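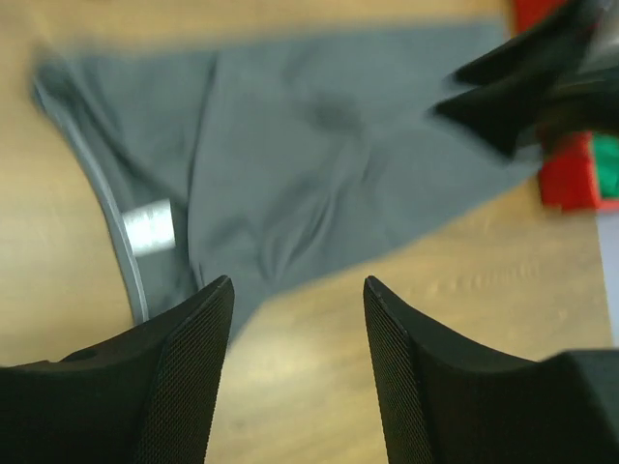

Gray fabric, likely knit, with the care label showing.

Home Laundry Kitchen Workshop Storage Contact

Washing and storing baseball clothing

Most game jerseys and practice shirts are polyester knit. Fan shirts are usually cotton or a blend. The two need different handling, so sort by fiber first and color second. Read the label before the first wash, as the lettering on printed ones wears off.

Infield clay. Let it dry completely. Brush off the loose material outdoors with a stiff nylon brush, working along the knit. Flush the back of the stain with cold water until the runoff is clear. Hot water before this step tends to set the red iron color. Soak for 2 hours in cold water with liquid detergent, then wash. Chlorine bleach should not be used on clay — it can fix the rust tone and will yellow polyester.

Grass. Apply an enzyme detergent directly, leave it 15 minutes, and rinse cold. Repeat before drying. Check the stain in daylight.

Heat-pressed numbers. Turn the jersey inside out, close any buttons and wash on gentle. Hang to dry. If an edge lifts, press it under parchment on a low setting, without steam, and let it cool before moving it.

Caps. Do not put them in the dishwasher. Sponge the sweatband with diluted detergent, rinse with a damp cloth and dry over a bowl of the right size.

Off-season storage. Everything goes away clean, as body oils darken over the winter. Fold jerseys with the numbers flat and a sheet of acid-free tissue between layers. A lidded bin holds 6 adult jerseys without crushing them. Keep it off a concrete floor.

We use the Prosska nylon brush and Purba enzyme liquid. Any equivalent will do.

This site uses cookies to remember your settings. Accept Decline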